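Tresby Family Support, progress note to Undport fund
2020-03-17
From: Gearóid Scanlon
To: Zsófia Gál

Sorry this is short, between visits. Fuller figures with the July return.

Where we are. 80 families on the books, most sent to us by schools, a few by neighbours. Main thing is still children left with an older brother or sister while a parent is away for work or has just gone. 7 of those cases are open and urgent. Dorottya has four, Mohsin the other three. All seen at least once, all have food in and a named adult who looks in daily.

Tracing parents: slow. Two fathers found through the Mistance bus depot, one is back in the home and one is sending money, not regularly. One mother rang us herself after hearing the piece on local radio. She wants to come back but owes rent. Mohsin is talking to the landlord, no answer yet.

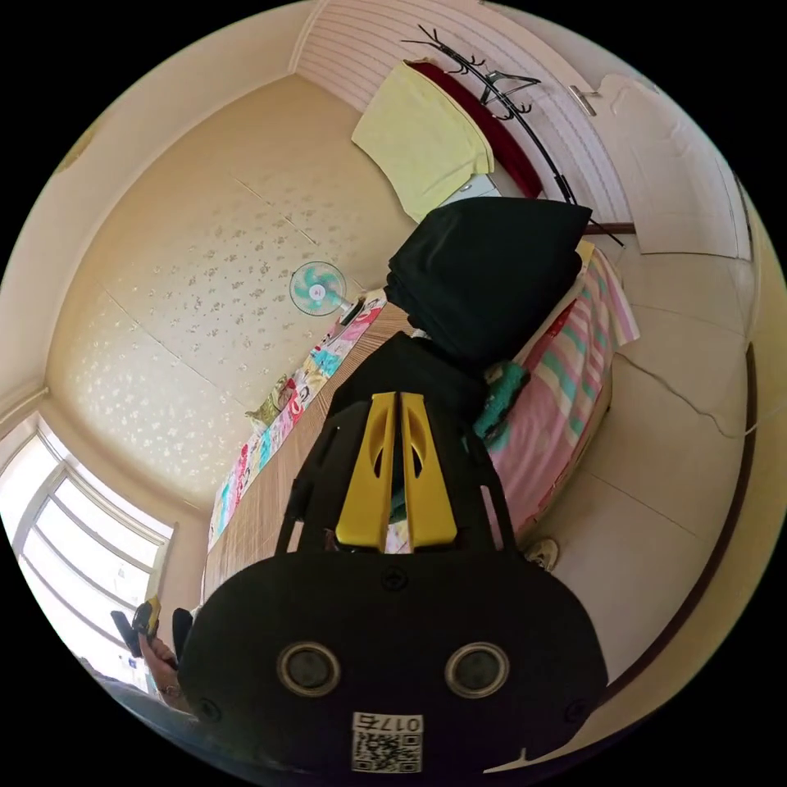 School costs. We paid fees and shoes for 100 children out of the second payment. Uniforms came late from the Hegyi shop and some were the wrong size, they are swaping them. No extra charge.

Problems. Van off the road for nine days, so the outlying visits slipped and Gergely did what he could by bus. Also the council list of guardians is out of date, we rang people who moved years ago. Have asked for a new one twice.

Money. On budget except travel, over by 200. Would like to move that across from printing if you agree, we wont need leaflets now. Please confirm by email, the office phone is on and off.

Next: court date for the twins' guardianship, second round of home visits, and a replacement for Dorottya while she's on leave.

Gearóid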